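Desktop computer assembly is the fitting of separately supplied parts, chiefly a processor, memory modules, a drive and expansion cards, into a chassis that already holds a motherboard and power supply. The work is normally done with the tower lying on its side and the side panel removed, so that the board faces upward. Parts awaiting installation are often held in a fixture tray, a molded or printed holder with a recess or slot for each item. Trays of this type were described by Kusum Pathak in a bench manual issued by the repair firm Mevix.

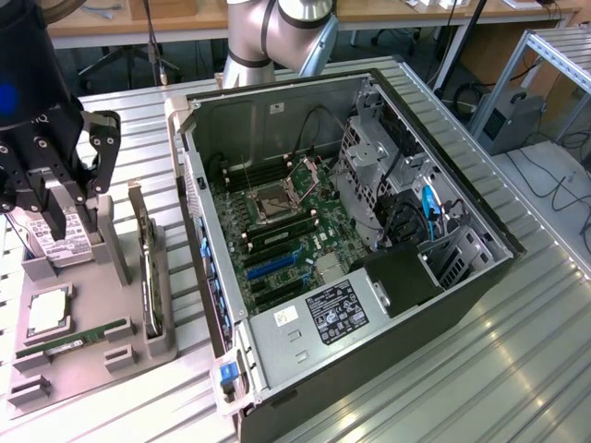
Parts and layout

A tray is arranged by the shape of the part. Processors lie flat in a shallow recess with the heat spreader upward. Memory modules may lie flat or stand on edge. Expansion cards are usually stored upright in a slot, and drives may be stored the same way, with the label facing outward for reading.

Processor socket

In a land grid array (LGA) socket the contact pins are in the socket and the processor carries flat pads. A metal retention frame, closed by a lever, presses the processor against the pins. An empty socket is commonly protected by a plastic cover. The pins bend easily and are not touched during assembly. On workstation boards the socket may lie between two banks of memory slots, an arrangement that shortens the signal paths to each bank.
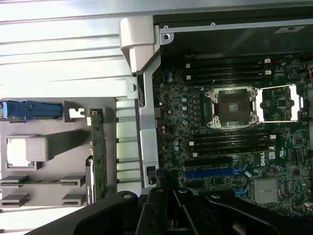

Memory installation

A memory module has a notch in its contact edge that matches a key in the slot. The latch at the end of the slot is opened, the notch is aligned and the module is pressed straight down. Latches on many boards close by themselves when the module is fully seated. Slots are filled in the order given by the board maker, and slot color may be used to mark channels or filling order.

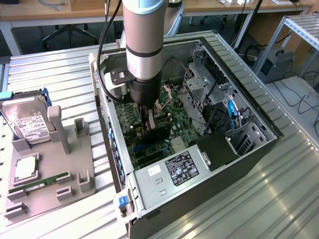 Uneven pressure is a frequent cause of poor seating. A module that is down at one end only may fail to register at startup, and the usual remedy is to remove it and insert it again. Modules are handled by their edges.

Expansion cards

A card is lowered vertically into its slot while its bracket is guided into the opening at the rear of the chassis. The bracket is then fixed by a screw or a latch. Loose cables are moved clear of the slot beforehand.

See also: Antistatic handling; Drive cage; Heat sink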